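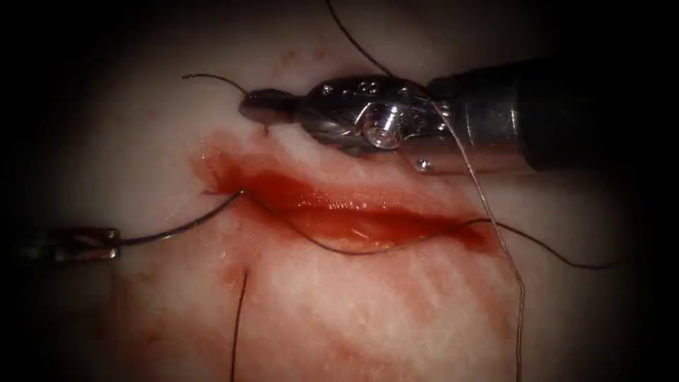

About the Ellby Letter

Hi, I'm Helmut Oltmanns, and I write most of what you read on this site. If you clicked the little "About" link at the top, you probably want to know who is telling you what to think about the school budget, so let me try to answer that (and a few other things people ask me at the gas station).

The Ellby Letter is a local opinion page. It covers Ellby, Ustberg and the road in between, plus Civwood whenever Civwood does something that spills over onto the rest of us, like the truck route. I started it as an email to friends after a town meeting that ran past midnight and ended with two grown men arguing over who had the floor. I wrote up what had been decided and what I thought of it, and sent it off before bed. By breakfast it had been forwarded to people I'd never met, and one of them wrote back to say I had the sewer vote wrong. She was right! I fixed it, thanked her, and she has been sending me corrections ever since.

Today the Letter goes out to 2,000 inboxes, and everything in it ends up here on the site too. There are two of us now. I do the writing and the meetings. Petersen (that's the last name, and the only one anybody around here uses) edits every piece before it's posted, takes the angry phone calls better than I do, and keeps the website from falling over. We disagree a lot. Petersen was for the new bridge and I was against it, and we ran both columns side by side, which got us more mail than anything we'd done before.

What you'll find here

Mostly columns. I write one a week on whatever is bothering me or has made me proud to live here — taxes, snow plowing, the library hours, how people treat the kid behind the counter. Then there's Your Turn, where readers get 500 words on any local subject they like. We also post short notes from council and school board meetings. Those are kept separate from the columns on purpose, and I try hard to leave my opinions out of them. Petersen crosses out the ones that sneak in.

We don't do crime reports, and we don't do sports scores, though I've been known to write about how parents behave at games. National politics we leave alone unless it lands on Main Street.

Your Turn, and the rules for it

You need to sign your real name and tell us what town you live in. We'll call you before we print anything, so leave a number that works. We'll fix spelling and trim if you run long, but you get to see the trimmed version first and you can pull it if you hate it.

Be as tough as you want on a decision, a policy or one of my columns. Please don't go after somebody's family, their looks or their job when those have nothing to do with it. I turned down a letter last winter from a man I've known most of my life over exactly this, and it was not a fun week, but he rewrote it and the second one was a lot better (he disagrees, and he's welcome to).

One letter per person every six weeks, please. During election season we stop taking letters about candidates a week before the vote, so nobody gets hit with something they can't answer.

Who pays for it

Readers do, and a handful of local shops that buy the small ads at the bottom of the email. Advertisers don't see columns early and they don't get a say. I've written things that cost us an ad, and a couple of those shops came back later. We don't take money from candidates, parties or anybody with business before either council. If you'd like to chip in, the form is on the Support page, and we do one reminder a year, in December. The site and the email are free to read either way.

When we get it wrong

Write and tell us. Corrections go at the top of the piece, with what we said and what's right, and they stay up for good. The full list has its own page, and yes, the sewer vote is on it.

Getting in touch

The contact form goes to both of us. I answer most things myself, usually in the evening, and I'm slow during budget month. If you'd rather talk in person, I'm at nearly every Ellby council meeting, second row on the left, with a thermos. Ustberg meets in the same week, so I trade off with Petersen on that one.

Page last updated 13 Oct 2022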